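Pukberg tooling notes, August: the time-alignment rewrite is in

The alignment step in Pukberg has been rewritten and is now the default for new sessions. If you pull the current branch you already have it. Old sessions still open with the previous method unless you re-run the import.

The reason for the change was drift between streams. Each hand-held gripper records its own video and its own jaw width, and the head view records separately again. The old importer lined all three up once, at the start, and trusted the clocks after that. On short takes this was fine. On anything longer, the jaw signal slid away from the video, and the policy was being trained to close on an object slightly after the fingers had closed in the picture.

The new importer fits an offset and a rate for each stream across the whole session. It uses jaw opening as the common signal, as that can be read from the gripper's own log and estimated from the gripper video as well. Annapurna Chacko wrote the estimator. It finds the two fingertips, measures the gap in pixels and converts it using the calibration file. It needs a stretch with the jaws fully open and a plain background behind them, so please keep doing that over the white board before you pick anything up.

The head view is handled differently. The jaws are often hidden from up there, so we match gripper motion instead, using the pose tracks from Arkis. This is the weaker half of the system and we know it.

Gripper view with the jaws open, then the head view of the bench:
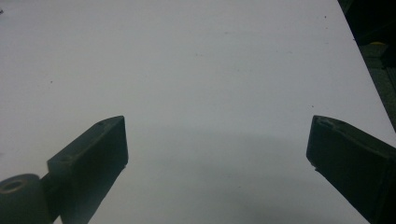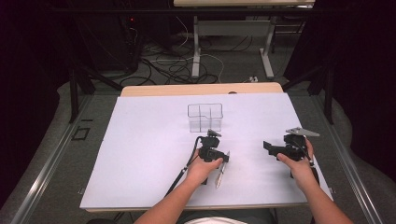 Results so far

We re-imported 800 sessions from the compartment box task. The new fit converged on all but 40 of them. Most of the failures had no open-jaw stretch, and seven had a calibration file from a different pair of grippers. Those seven have been fixed by hand. The others are parked in a folder called unaligned and will stay out of training until someone has looked at them.

Import is slower than it was. Expect a long session to take about twice the time on the lab machine, nearly all of it spent in fingertip detection. Annapurna has a version that skips frames where the logged width isn't changing, and it should be merged once the tests stop timing out.

Two things to watch for

Fingertip detection gets confused by soft shadows on the white surface when the lights are turned down. It sometimes takes the boundary of the shadow for the edge of a finger and reports the jaws as half closed. There is now a check that flags any session where the estimated and logged widths disagree for more than a moment – look for the amber mark in the session list.

The second is scuffed tips. The detector was trained on clean ones, and a worn patch along the edge can shift the estimate slightly. The shift is constant, so it doesn't hurt the time fit, but don't use the estimated width as a measurement. Use the log.

Known issue

Ticket 1233 is still open. If a session is paused and resumed, the importer treats the two halves as one recording and fits a single rate across the gap. Until it is fixed, stop the session fully and start a new one.

Coming up

The planner side has been waiting on this work. Vanovon reads the aligned sessions directly, and its next build will refuse anything imported with the old method, so re-run your imports before you update. The command is the same as before, with the force flag added. Mnguni users don't need to do anything for now, though the viewer will show a warning on older sessions.

Please send odd-looking fits to Annapurna with the session name and the plot from the import report.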